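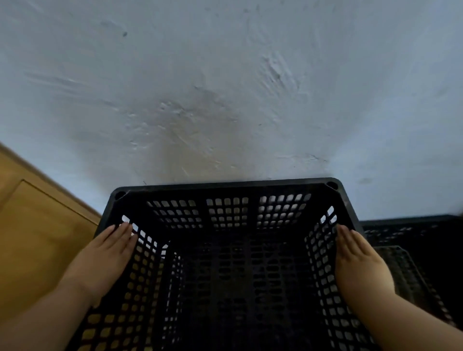
스코라흐(Skorach) 다공 수납상자 검정, 사용 후기

보일러실과 현관 사이 자투리 공간을 정리하려고 산 상자다. 그전에는 홀름그렌(Holmgren)의 천 수납함을 썼는데, 흙 묻은 물건을 넣다 보니 바닥 천이 금방 더러워졌고 한번 젖으면 잘 마르지 않았다. 물로 씻을 수 있고 바람이 통하는 것을 찾다가 트로브포트(Trovport) 온라인몰에서 이 제품을 골랐다. 3월에 주문했고 오늘로 50일째 쓰고 있다. 협찬은 아니고 내 돈으로 샀다.

같은 것으로 세 개를 샀다. 두 개는 수납장 옆에 두었고 하나는 베란다에 있다.

기본 사항

색은 검정 한 가지를 샀다. 상품 페이지에는 회색도 있었지만 품절이었다. 재질은 플라스틱이고 뚜껑은 없다. 높이는 상품 페이지 표기가 290mm이고 줄자로 재도 그대로 나왔다. 무게는 주방 저울에 올렸더니 724g이었다. 나머지 치수는 놓을 자리에 맞는지만 확인하고 따로 적어 두지 않았다. 주문할 사람은 상품 페이지의 도면을 보면 된다. 도면의 가로세로는 위쪽 테두리 기준이다. 벽이 아래로 갈수록 안쪽으로 좁아지는 모양이어서 바닥 면적은 그보다 작다. 책이나 서류철처럼 네모반듯한 것을 꽉 채워 넣을 생각이면 바닥 치수를 판매처에 물어보고 사는 편이 낫다. 나는 이걸 모르고 샀다가 공구함이 끝까지 안 들어가서 공구함은 원래 자리로 돌려보냈다.

포장

종이 상자 하나에 세 개가 겹쳐서 왔다. 사이에 얇은 종이가 끼워져 있었고 흠집은 없었다. 다만 너무 꽉 물려 있어서 빼는 데 시간이 걸렸다. 한 사람이 아래 것을 잡고 다른 사람이 위 것을 좌우로 흔들어 가며 빼야 했다. 플라스틱 냄새는 첫날에 꽤 났다. 베란다에 하룻밤 두었더니 거의 없어졌고, 지금은 코를 가까이 대도 모르겠다.

벽과 구멍

옆면에는 모서리가 둥근 작은 네모 구멍이 줄지어 뚫려 있다. 긴 쪽 벽은 구멍 없는 세로 살이 중간에 들어가 구멍 자리를 세 구역으로 나눈다. 이 살이 있는 곳은 손으로 눌러 보면 확실히 단단하고, 구멍만 있는 부분은 힘을 주면 조금 휜다. 물건을 가득 넣었을 때 배가 부르는 현상은 아직 없었다.

구멍 가장자리가 날카롭지 않은지가 제일 궁금했다. 예전에 쓰던 지콘(Jikon) 바구니는 구멍 안쪽에 사출 찌꺼기가 남아서 장갑 올이 자꾸 걸렸고, 결국 칼로 하나씩 긁어냈다. 스코라흐는 안쪽 벽을 손바닥으로 쓸어 봐도 걸리는 데가 거의 없다. 세 개 중 하나만 바닥 쪽 구멍 한 군데가 조금 거칠었다. 사포로 몇 번 문질러 해결했다.

위쪽 테두리는 두툼하다. 들 때 손바닥이 덜 아프다. 모서리도 둥글게 처리되어 있어서 좁은 통로에 두고 지나다니다가 정강이를 부딪쳐도 긁히지는 않았다.

테두리 모서리에는 작고 동그란 구멍이 있다. 상품 페이지에 설명이 없어서 용도는 확인하지 못했다. 케이블 타이를 넣어 보니 들어가기는 한다. 나는 이름표를 끈으로 매다는 데 쓰고 있다.

바닥

바닥도 막혀 있지 않고 길쭉한 구멍이 촘촘하게 나 있다. 가운데로 살짝 솟은 살이 길게 지나간다. 이것 때문에 바닥이 완전히 평평하지 않아서 작은 화분이나 유리병은 가운데에 세우면 기우뚱한다. 양옆으로 비켜 놓으면 괜찮다. 신발, 원예용 장갑, 물뿌리개 같은 것에는 아무 문제가 없다.

작은 물건은 당연히 빠진다. 나사나 씨앗 봉투, 가는 집게는 따로 통에 담아 넣어야 한다. 흙도 밑으로 떨어진다. 처음에는 마루에 그냥 두었다가 상자를 옮길 때마다 바닥에 구멍 모양대로 흙 자국이 남아 있는 것을 보고 고무 매트를 깔았다. 실내에서 흙 묻은 것을 담을 계획이면 받침은 처음부터 같이 사는 것이 좋다.

검은색이라 깊은 쪽은 어둡다. 천장 등만 켜 놓고 바닥에 있는 검은 장갑을 찾으려면 손을 넣어 더듬어야 한다. 때가 안 보이는 장점과 맞바꾼 셈인데, 다음에 산다면 회색이 들어올 때까지 기다릴 것 같다.
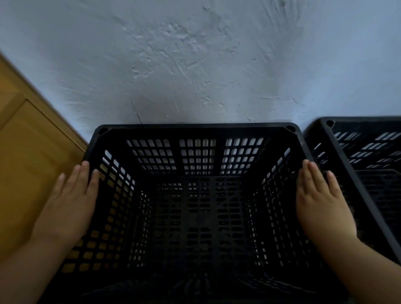 나무 수납장 옆에 놓은 모습. 왼쪽 벽의 구멍으로 수납장 색이 비친다.

나란히 놓았을 때

두 개를 붙여 놓으면 테두리끼리 먼저 닿고 아래쪽에는 틈이 생긴다. 벽이 비스듬하니 어쩔 수 없는 부분이다. 이 틈으로 양말 한 짝이 들어가서 며칠 못 찾은 적이 있다. 줄을 맞춰 두면 보기에는 깔끔하고, 밖에서도 안에 뭐가 들었는지 어느 정도 보인다. 내용물이 비치는 것이 싫은 사람에게는 맞지 않는다. 우리 집은 현관문을 열면 바로 보이는 자리라 이 점 때문에 조금 망설였다.

수납장과의 사이는 손가락 한 마디쯤 띄워 두는 것을 권한다. 처음에 바짝 붙여 놓고 꺼냈다 넣었다 했더니 테두리가 나무 옆판을 스치면서 희미한 줄이 생겼다. 지금은 옆판 쪽에 펠트 조각을 붙여 두었다.

쌓기

빈 것끼리는 포개진다. 앞에 쓴 것처럼 깊이 물리므로 오래 보관할 때는 사이에 신문지라도 끼우는 것이 좋다. 내용물을 담은 채로 위에 올리는 용도로는 쓰지 않았다. 테두리 위에 다른 상자를 얹어 보면 걸리는 턱이 없어서 밀면 밀린다. 층층이 쌓을 상자를 찾는다면 다른 제품을 보기 바란다.

세척

세척은 쉬웠다. 욕실에서 샤워기로 물을 뿌리면 흙이 구멍으로 바로 빠져나간다. 바닥의 길쭉한 구멍에 낀 진흙은 물만으로는 안 떨어져서 헌 칫솔을 썼다. 엎어 두면 저녁에 씻은 것이 아침에는 말라 있다. 검은색이라 물때가 하얗게 남는데, 마른걸레로 한 번 닦으면 없어진다. 구멍이 많아서 안팎을 다 닦자면 귀찮기는 하다. 나는 테두리만 닦는다.

베란다에 둔 것은 오후 내내 햇볕을 받는 자리다. 아직 색이 바래거나 뒤틀린 데는 없다. 여름을 나 봐야 알 것 같다.

무게를 실었을 때

감자와 양파를 반 넘게 채워 부엌에서 베란다까지 여러 번 옮겼다. 테두리를 양쪽에서 잡고 들면 가운데가 살짝 처지는 느낌은 있으나 소리가 나거나 금이 간 곳은 없다. 채소 보관에는 생각보다 잘 맞았다. 천 수납함에 둘 때는 아래쪽 양파가 물러지는 일이 있었는데 이번에는 아직 버린 것이 없다. 계절 차이일 수도 있으니 상자 덕분이라고 단정하지는 않겠다.

판매처

배송은 이틀 걸렸다. 바닥 치수를 문의했을 때 상담 담당 마르기트 포르스베리(Margit Forsberg) 씨가 그날 오후에 답을 주었고, 도면에 바닥 치수도 넣도록 전달하겠다고 했다. 오늘 확인해 보니 도면은 아직 그대로다.

정리

좋은 점: 물로 씻기 쉽다. 바람이 통한다. 테두리가 두꺼워 들기 편하다. 구멍 마감이 괜찮은 편이다.

아쉬운 점: 안쪽이 어둡다. 바닥이 위쪽보다 좁은데 상품 페이지에 안내가 없다. 빈 상자끼리 너무 꽉 물린다. 실내에서는 받침이 필요하다.

신발, 원예용품, 껍질 있는 채소를 넣을 사람에게는 권할 만하다. 서류나 자잘한 부품용으로는 권하지 않는다. 베란다 것은 여름이 지난 뒤에 상태를 덧붙이겠다.

추가: 댓글로 바퀴를 달 수 있느냐는 질문이 있었다. 바닥이 전부 구멍이라 나사를 박을 만한 면이 마땅치 않다. 나는 바퀴 달린 화분 받침에 올려서 쓰고 있고, 베란다 안에서 미는 정도는 된다.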